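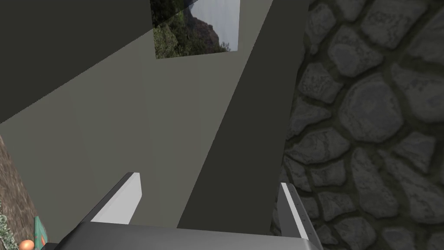 **Rapport de projet / Partie 3 : Collecte des démonstrations**

Steinar Zoëga, Kiri Te Moana
Version du 8 janvier 2022

### 3.1 Environnement

Les démonstrations sont produites par téléopération dans le simulateur Mivari. La vue embarquée, placée juste derrière la pince, constitue la seule entrée visuelle de la politique. Dans la vue reproduite en tête de partie, la pince est ouverte et vide, face à un panneau gris sombre ; le mur de pierres occupe le côté droit.

Les textures du décor sont tirées au hasard dans la bibliothèque Fimen à chaque réinitialisation. Les surfaces unies et les surfaces très texturées (pierre, sol, paysage) peuvent donc coexister dans une même vue.

### 3.2 Protocole

Chaque épisode est limité à 600 pas de simulation. L'opérateur commande la position et l'orientation de l'effecteur ainsi que l'ouverture des doigts. Sont enregistrés à chaque pas :

- l'image embarquée ;
- la pose de l'effecteur dans le repère de base ;
- l'ouverture de la pince ;
- la commande envoyée.

Un épisode est rejeté en cas de collision avec le décor ou de dépassement de la limite. Les tentatives avec correction de trajectoire sont conservées.

### 3.3 Volume

Nous avons défini 48 configurations initiales, à raison de trois démonstrations par configuration, soit 144 épisodes retenus. Le découpage entre apprentissage et validation se fait par configuration.

### 3.4 Difficultés relevées

Lorsqu'une grande surface mate remplit le centre de l'image, la distance est difficile à estimer à l'écran. L'opérateur ralentit, ce qui introduit de longues suites de commandes presque nulles. Un filtre les supprime sous un seuil fixé à la main, encore à justifier.

La synchronisation entre image et commande présentait par ailleurs un décalage d'un pas, corrigé dans le script d'export.

L'entraînement du modèle de référence est prévu pour février.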